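Moisture, maple and the long wait: Lahcen Filali on drying boards

Lahcen Filali has run the drying side of the Kiltirum joinery works for long enough to have replaced both kilns. He trained as a cabinetmaker, moved to timber preparation when his back gave out, and now spends most of the day with a moisture meter and a set of scales.

The works makes glued panels for worktops, shelving and chopping boards. Most are maple, bought green from Kabbaj, a small sawmill that cuts to order. Filali prefers it that way. "If I buy it dried, I inherit whatever they did to it. A board can read ten per cent on the outside and still be at fifteen in the middle. You only find out when you rip it and the two halves bend."

The boards are stacked on battens under an open roof first. Maple stains if the air is still and the weather is warm, so he asks for delivery between December and early spring. The last load came to 139 boards, and he rejected 6 for end splits that ran past the trim line.

"People want to know how long it takes, and they want one number," he says. "Thickness matters more than anything else. Double the thickness and you more than double the time."

From the open shed the stacks go into the kiln. The current one, a Hekora, replaced a home-built chamber that leaked at the door seals. Its controller will run a full schedule unattended, but Filali still cuts sample boards, weighs them at seven in the morning and writes the figures in a book. One sample in the present charge went in at 1028 grams. He calculates the target weight from an oven-dried offcut and does not open the kiln until the sample reaches it.
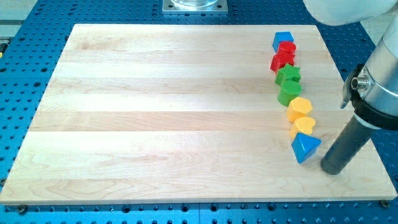 The strips are then left in the workshop to settle before they are glued. Filali turns alternate strips so that the growth rings curve in opposite directions, a practice he admits is disputed. With narrow strips, he says, the difference is small, and he would sooner have the better face upwards than follow the rule.

"What does matter is that every strip in the panel is at the same moisture content. If one is two per cent wetter than its neighbour, it will shrink more, and you will feel the step at the joint with your thumb."

He does not sort for colour unless the customer pays for it. Maple varies from one plank to the next, and a panel matched under the lamps may look different by a window.

The glue is a two-part product from Siltalov, applied by roller. Filali has tried cheaper ones and found they crept under load — the joint moves slowly, without breaking, and leaves a ridge. Panels stay in the clamps overnight and are not planed the next day. Water from the glue swells the wood beside each joint, and a panel planed too early shows shallow grooves once it has dried.

His record book also covers complaints. In the last full year there were 37, most of them for cupping. He asks each customer how the panel was kept, and the usual answer is flat on a bench with one face covered.

"Stand it on edge, or put battens under it. Oil both sides, the same number of coats. The underside is wood as well."

The next job is the kiln's humidity sensor, which has begun to read high. Filali has a spare on the shelf and intends to fit it once the present charge is out.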